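Titilayo Bako
2023-10-19

Moved our bakery's wholesale orders off paper in May. Some notes for anyone running a small food business who keeps putting it off like I did.

We had 40 accounts. Cafes, two school kitchens, a hotel. Every one of them ordered a different way. Texts, voicemail, a note handed to the driver.

Before changing anything I went through one month of order slips. 554 of them. 105 had something crossed out and rewritten after the cutoff. I knew it was bad but I hadn't seen it written down.

So the first change had no software in it. I moved the cutoff from 6 pm to 2 pm and told everyone in writing. Lost one account over it.

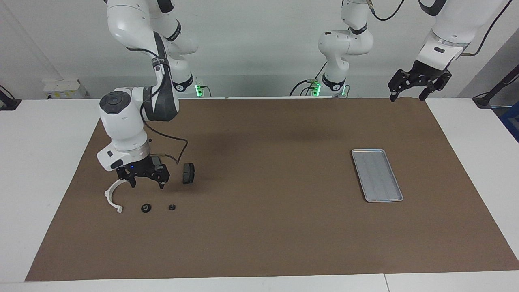

Second change was one order form for everybody. Same items, same order as our price list, a box for the delivery door. The delivery door box has saved Nnamdi more time than anything else on there.

People do still call. If they call before 2 I fill in the form for them while they talk. After 2 it goes on the next day.

Rye is the exception. It needs a full day's notice because of the starter, and the form says so right next to the item. Felmont Cafe still forgets.

It took 4 weeks before the hotel used the form without a reminder. Plan for that.

Next is invoices. Currently those live in a shoebox and Nneka's email. Will post when I've picked something. If you invoice weekly instead of per delivery, tell me how your customers took the switch.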